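Diary > Household > October

The chopstick sort-out

Rained all morning, so I finally did the chopsticks. I've been putting this off since we moved to Brelside, and every time I opened that drawer I'd swear I'd do it on the weekend, and then of course I wouldn't. The thing jammed again at breakfast with a takeaway menu wedged up the back and that was it, the whole drawer came out and got tipped on the bench.

What a pile! Takeaway pairs still in their paper, the good ones from the Koech market, a couple of teeny ones from when the kids were small, and a bag of bamboo skewers I bought for a barbie that got rained off (60 in the bag and I'd used 2). Also one lonely candle, a corn holder and the key to the old shed at Bekberg, which I have been looking for since forever. Very chuffed about the key. No idea what I'll do with it, we sold the place.

I made a cuppa and did the matching. It's soothing, in a way, like doing socks. I was fairly strict. Anything split or furry at the tip went in the kindling box, and odd ones only got to stay if I liked the colour. Kept a few reddish ones that I'm sure had mates once. They're nice in the hand and they do for stirring the coffee tin or poking at a cake, so who cares if they match.

Then the question of where to put them, as I refuse to go back to the drawer. I'd been eyeing off a bamboo caddy at Grisero but I couldn't come at the price, and we already had the cream basket with the big heart on the front. It's only plastic but it's a cheerful old thing, and with all those holes in the sides the air gets through. I gave it a good scrub with the bottle brush and carted everything over to the round glass table to see how it looked with a few things standing up in it. I like the black chopstick with the gold top best, it looks like it's off to a party.
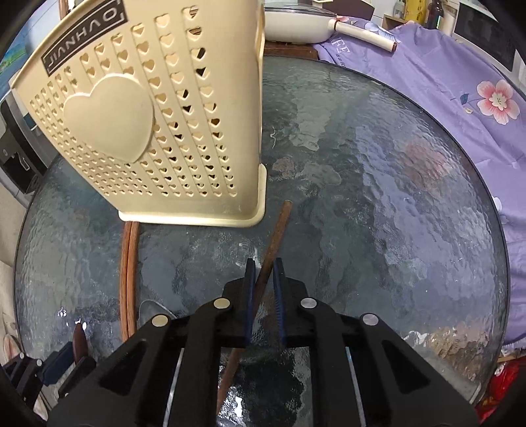
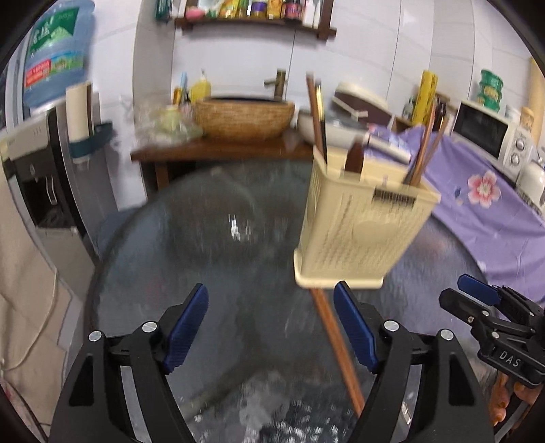

Still to do

Wipe out the drawer and put new liner down. Find a lid for the skewers. Ask my sister if she wants the teeny chopsticks for her lot, or I'll hang on to them another year. The glass table needs a going-over with vinegar too, it shows every single mark and I've been leaning on it all day. Soup for tea, I think, and there's half a loaf to use up.

8 comments | 244 shares

Contact | Copyright | Back to top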